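Reviews > Produce & Storage > Monitors

Vakard ripening-room monitor: a season with it

I buy avocados and mangoes for a living, and I have been waiting years for a gadget like the Vakard. It hangs in the ripening room, reads ethylene, temperature and humidity, and sends the lot to your phone. We put two of them in our Prusgate warehouse in May, and I'm already pestering the boss for more!

Setup was a breeze. Marcelino Aguiar, our night lead, had the first one talking to the network before his coffee was gone (the second one needed a firmware update, so give yourself an hour). Kaveck, the distributor, wants 123 dollars a unit plus a one-time 200 for the gateway. I've lost more than that on a single pallet of mushy Hass. 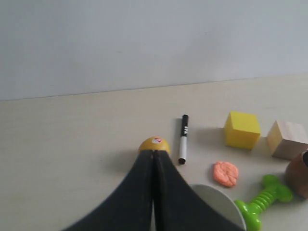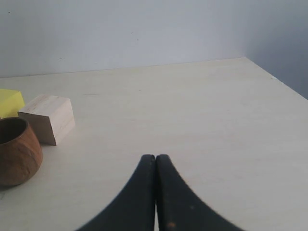 What sold me is the alert screen. You set a band for each room, and the phone buzzes the moment the fruit starts putting out more gas than you asked for, well before anybody could smell it or feel it with a thumb. We still write the room number and start date on every carton by hand, with a plain marker, white barrel and black cap like the one on the table, and then check it against the app at shift change. The two have agreed every time so far. Tyra Eklund at Smadi, who buys our mangoes, noticed how even the color was on her second delivery and called to ask what we'd done!

Gripes? The mounting clip is flimsy, and the log stops at 2,000 readings unless you export it. I'd also love a louder buzzer, because the fans in there roar. I bent a better clip out of scrap wire and it has held up fine through daily washdowns.

Last updated: August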